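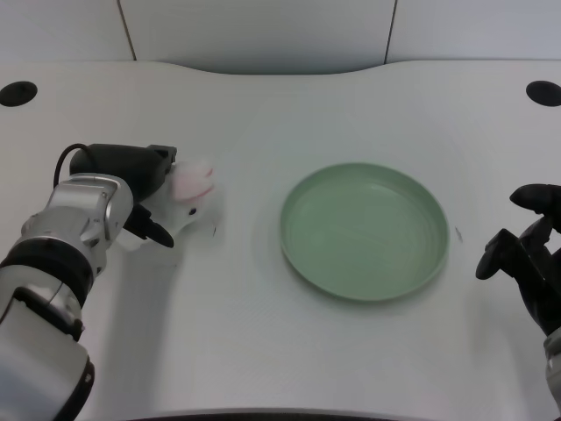 Print this page | E-mail to a friend

Tips from the Robot Table: Picking Up Soft Things
23 July 2025

I've had a few notes asking for the small stuff, the shop habits that don't make it into the build posts. So this page is all small stuff! If you're putting together an arm at home, or sharing one with other people like I do, maybe a couple of these will save you an evening.

Start with a plush toy. I know everybody wants to go straight to mugs and screwdrivers, but a little stuffed animal is about the kindest thing you can hand a gripper. It squishes, it doesn't roll off under the bench, and if your closing force is set way too high you find out without cracking anything. Our rabbit has been squeezed more times than I'd like to admit and he still goes back on the table. Small is good, too. A big floppy bear droops down over everything and you can't tell what the fingers are doing.

Give it a plate to aim for. A plate is a nice big target, and a raised rim keeps things where they land (mostly). I like a soft color on a white table, something you can find by eye from across the room but that doesn't throw a lot of glare. Shiny white on white drove me nuts for a month. The vision side would find the plate, lose it, find it again, and I spent all that time blaming my code when I could have walked over to the kitchen cupboard.

Set your closing force low and creep up. I started at 50 on the Endau controller's scale, which is what the sheet said, and it was way too much for anything stuffed. We run soft toys at 20 now. Change it a little, try it a few times, then change it again. And write the number on tape and stick it to the bench! I can't tell you how often I've come in and found somebody's setting from the night before.

Leave the cable some slack. A loop by the gripper looks messy, I know, and my first instinct was to zip-tie everything down flat. Don't! The wrist turns further than you think it does, and a tight cable either pulls out of its plug or tugs the whole gripper a hair to one side, so every pick is off by the same annoying bit. Let it loop, then run the wrist by hand all the way both directions with the power off and watch where it goes. If it snags on a finger, move the loop to the other side.

Check the little wrist screws. Ours work loose. I put a dab of removable thread locker on each one and a stripe of paint pen across the head, so one look tells me if it's moved. Every 37 hours of run time was the number in the Baptista kit manual, an odd number but I've stuck with it.

Park the other arm. If you have two, like we do, decide where the idle one waits before you start moving the first one. Ours has a fingered hand on one side and a plain gripper on the other, and the hand is the one I worry about, with all those joints. I let the fingers curl down loose and keep it on its own side, and the gripper arm isn't allowed past the middle until I've run the move slowly at least once. Slowly means boring slowly. Go get your coffee first.

Use a table with cable holes. Desk grommets are wonderful. Ours are along the back, so power can go down one and data down the other, and the top stays clear. If your table doesn't have any, a hole saw and a plastic ring from the hardware store will do it in ten minutes. Put tape over the spot first or the surface will chip.

Wipe the top before you run. Crumbs, pen marks, a bit of black tape, all of it can look like an object to a camera. I use a damp cloth and a drop of dish soap. For marker, rubbing alcohol on a rag, tried in a corner first.

Save your tries. I keep a plain notebook with the toy, the force, and whether it landed on the plate. We're at 307 lines now, and it's the first thing I open when something gets weird. Usually the answer is in there, in my own terrible handwriting.

Reader comments (3)

gluegun_mom: Paint pen on the screws!! Doing this tonight. Does it come off if you need to tighten them again?

benchrat: Nail polish remover takes it right off, just keep it away from any plastic covers. I have the Zurel wrist and mine loosen on one side only, no idea why.

slowsolder: We tried this with a beanbag frog and it kept sagging out of the fingers. Switched to something with firmer stuffing and it got a lot better.

More from this section
Finger Pads You Can Cut from a Shelf Liner
Skesus Power Supply: Six Months On
What I Got Wrong in January
Labeling Cables So Other People Can Read Them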